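Home | Posts | Archive | About | Contact

Getting My Service Records Straight

March 18, 2025

I got out of the Army with a DD-214 that had two mistakes on it. One was a missing deployment and the other was my time in grade. I was in a hurry to get home to Ostley, so I signed it and put it in a drawer. That was a bad idea, and it took me years to do anything about it.

In February I finally pulled the drawer out and went through the folder. There were 465 pages in it, counting the medical copies. I sorted them by year on the living room floor. Most of it was leave forms and range cards I had no reason to keep, but the orders for the deployment were in there, along with two evaluations that covered the same months. 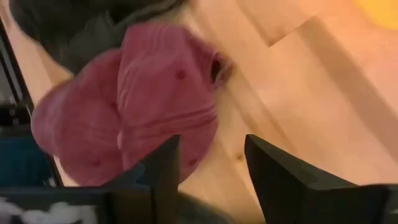

The orders were what mattered. For a missing deployment you want the orders themselves, and something else that backs up the dates. I used pay statements. The hostile fire pay shows up by month, and it matched my orders except for the last three days.

I filled out the DD-149 over two evenings. The form is short. The part that slowed me down was the statement, where you say what the error is and why it should be fixed. My first try was 817 words and read like a complaint. I cut it to 514 and took out everything about the clerk. The board wants to know which block is wrong and what it should say.

I made copies at the print shop on Deswood Avenue and mailed the package the next morning. Keep your originals. I also scanned every page, and I wish I had done that the week I got home.
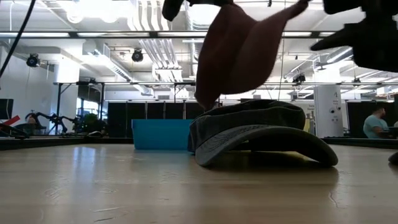 What I would do differently

Read every block before you sign. Bring your orders to the appointment and check the dates against them. If something is wrong, say so at the desk and don't sign until it is corrected, even if you have a long drive ahead of you.

I don't have an answer back yet. I will post when I do.

Comments

Same thing happened to me with an award. Took 3 tries. Pay statements helped.

Did you go through a service officer or do it yourself?

Did it myself. The office in Plostwood offered to look it over, but I had already mailed it.

Recent Posts

What I Kept From My Duffel Bag
Lunch at Tokgöz After the Reunion
Driving Back to Plostwood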